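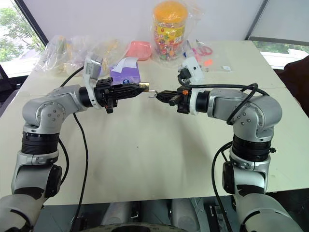

1/ Pakdale Growers share offer: what the prospectus says

Jade Treloar here. I farm outside Pekthorpe and I have sold barley to Pakdale for years. The company wants to sell shares to its own suppliers. I read the whole prospectus over two evenings and these are my notes.

2/ The offer opened in May. Minimum purchase is 147 shares. You can pay in cash or have it taken out of your grain check after harvest. The second option is the one the field reps are pushing.

3/ Pakdale says 882 growers have signed a letter of interest. A letter of interest is one page and commits you to nothing. I signed one myself at the Kelidthorpe meeting so I could get the full document mailed to me. I am in that number and I have bought no shares.

4/ On profit. The front section says the company made money last year. Go to the notes at the back and you find the sale of the old Kelidthorpe elevator booked in the same year. Take that sale out and the grain business lost money.

5/ I asked the rep about it. He said selling property is a normal part of running a company. Fine, but they only had one spare elevator to sell.

6/ On the lender. Aaltonen holds the loan on the new drying plant. Aaltonen is also handling the share sale and gets a fee on every share sold. Both facts are in the document – they are just 7 pages apart.

7/ Part of the money raised goes to paying down that same loan. So growers put cash in, and some of it goes straight to the lender that is selling them the shares. It's legal as far as I know. I would still want it said out loud at a meeting.

8/ Voting. Grower shares are Class B. Class B gets one seat on the board no matter how many of us buy in. The founders keep the rest.

9/ Getting out. You can't sell for the first three years unless the board agrees. After that you can only sell to another supplier or back to the company, at a price the board sets. If you quit growing for Pakdale you still hold the shares but lose the dividend.

10/ A neighbor asked if refusing will hurt his delivery contract. I put that to the Pekthorpe office and was told no. I asked for it in writing and have not gotten it yet.

11/ The company sent the glossy brochure to 1,320 farms. The full prospectus goes out only if you ask. Call the office and ask. They have to mail it free.

12/ I am not telling anyone what to do with their money. Some of you know the Pakdale people better than I do and trust them. Read the notes on the accounts and the Class B section before you sign the deduction form.

13/ The offer closes after harvest. If I get the written answer on contracts I will add it to this thread.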